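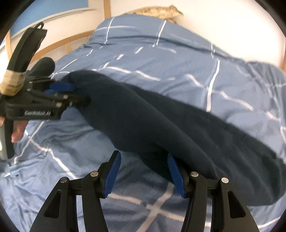 *Fig. 6. Dark item laid diagonally across the duvet, one end gathered and lifted.*

## 6. Folding soft items on the bed

This section covers fleece garments, towels and throws that are too large to fold on the Brolance shelf unit. Shirts and trousers are dealt with in section 7, bed linen in section 9.

The bed may be used as the folding surface in all rooms of the Saavedra house except room 222, where the fixed table is to be used. The duvet stays on the bed. It does not need to be pulled perfectly flat, but deep folds directly under the item will show up as uneven edges in the finished stack.

### 6.1 Before starting

1. Check that the item is fully dry. Feel along the seams and hems, where fleece and towelling hold water longest.
2. Empty any pockets.
3. Read the care label. If it is missing or cannot be read, put the item in the Droteo basket and enter it on form 2618.
4. Remove loose hair and lint with the roller. Dark fabrics need both sides done.
5. Clear an area of duvet at least 900 mm wide. Move pillows to the head of the bed.

**Caution:** Do not fold on a bed with an electric blanket switched on. Switch it off at the wall and allow it to cool.

### 6.2 Laying out

1. Put the item down across the middle of the bed. A diagonal position is acceptable at this stage, as in Fig. 6.
2. Find one end and gather it in one hand. Lift it just clear of the duvet.
3. With the other hand, take hold of the lower edge and draw it gently away from the gathered end until the main creases drop out.
4. Release the gathered end and open it out with the flat of the hand.
5. Turn the item until its long side is parallel to the side of the bed.
6. Locate the main seam, if there is one, and set it straight. All later folds are measured from it.

**Note:** A printed or woven grid on a duvet cover is a poor guide for squaring up. The lines follow the cloth, and they bend wherever the cover is bunched. Use the edge of the mattress.

**Note:** If the duvet moves with the item, tuck its near side under the mattress before going on. Untuck it at step 6 of 6.3.

### 6.3 Folding

For towels and throws:

1. Bring the two short ends together. Match the corners first, then the edges.
2. Smooth from the fold towards the open edge. Do not press hard on fleece - it marks the pile.
3. Fold in half again in the same direction.
4. Fold the resulting strip in thirds, tucking the last third inside the first.
5. Check the width against the shelf gauge. The finished item must not be wider than the gauge at any point.
6. Lift the item off with both hands underneath and shake the duvet back into place.

For fleece garments with sleeves:

1. Close the zip or buttons and lay the garment face down.
2. Fold one side in to the centre back, then bring the sleeve down parallel to the side fold.
3. Repeat on the other side.
4. Turn the hem up to the middle, then again to the collar.
5. Turn the garment over. Hoods are folded down behind the collar and left outside the stack.

Items over 800 mm in width after the first fold may be rolled instead. Secure the roll with a cotton tape. Rubber bands are not to be used on any fabric.

### 6.4 Storing

- Place with the closed fold facing the front of the shelf.
- Keep dark items apart from white towels until they have been through three washes.
- Stack no more than five fleece items on one shelf.
- Throws kept over the summer go in the Brerkus boxes, lid label outward, and are aired in September.

### 6.5 Faults

| Fault | Likely cause | Action |
|---|---|---|
| Corners will not meet | Item twisted along its length | Open out and repeat 6.2 from step 2 |
| Ridge across the stack | Seam folded on itself | Refold with the seam flat |
| Lint on a dark item | Picked up from the duvet cover | Roll both item and cover |
| Stack leans | Mixed thicknesses | Sort towels from fleece and restack |

Section revised 5th February by Martti Aaltonen. Corrections to Ximena Insaurralde, linen room.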